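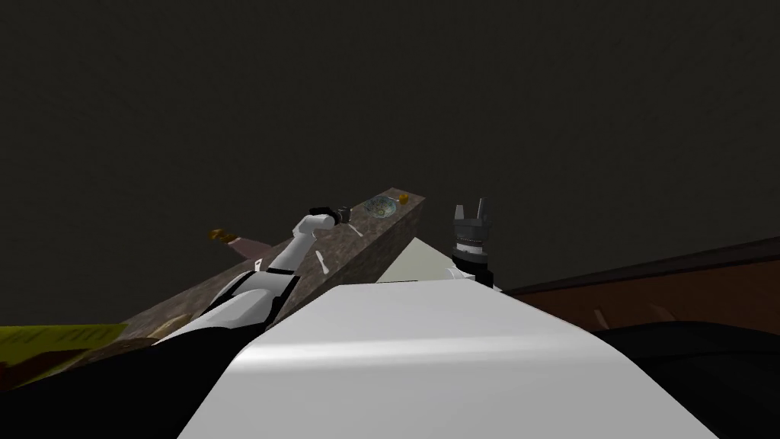 Grevon Complete Edition, Volume 2
Story and art by Séverine Brunet
Translated from the French
Trudbridge Comics

Claire Delaunay reads gas meters in the port town of Tarkier. On a Tuesday in March she enters a cellar on her regular route and finds a meter that has been running for 14 years in a house with no registered occupant. The second volume picks up the morning after she files her report. Her supervisor has withdrawn it, the address has been removed from the route book, and a man who gives his name as Grevon has asked for her by her first name.

This volume collects chapters 7 through 14 of the series, with the color pages restored from the original magazine run. The earlier paperback edition printed these pages in grayscale. Chapter 11 follows the revised version, in which the ferry sequence is four pages longer. The lettering has been redone throughout, and sound effects are translated in small type beside the original art.

Specifications
Format: Hardcover, sewn binding
Pages: 486
Interior: Black and white with color sections
Reading direction: Left to right
Language: English
Age rating: Older teen (violence, some strong language)
Series status: Complete in 7 volumes

Extras
Map of Tarkier, front endpapers
Chapter title pages as first published
Translator's notes on street names and dialect
Short story "The Lamp Office," set before Volume 1

Edition notes
The page size matches Volume 1 of the Complete Edition. It is taller than the paperbacks, and the two editions do not line up on a shelf. Chapter breaks also differ: this book covers the second half of paperback 2 and all of paperbacks 3 and 4. Readers moving over from the paperbacks should check the chapter numbers before ordering.

The dust jacket is printed on uncoated stock and marks easily. Copies ship shrink-wrapped. Minor corner wear under the wrap is not treated as a defect.

Also available: Volume 1 (hardcover, digital). Volume 3 is open for preorder.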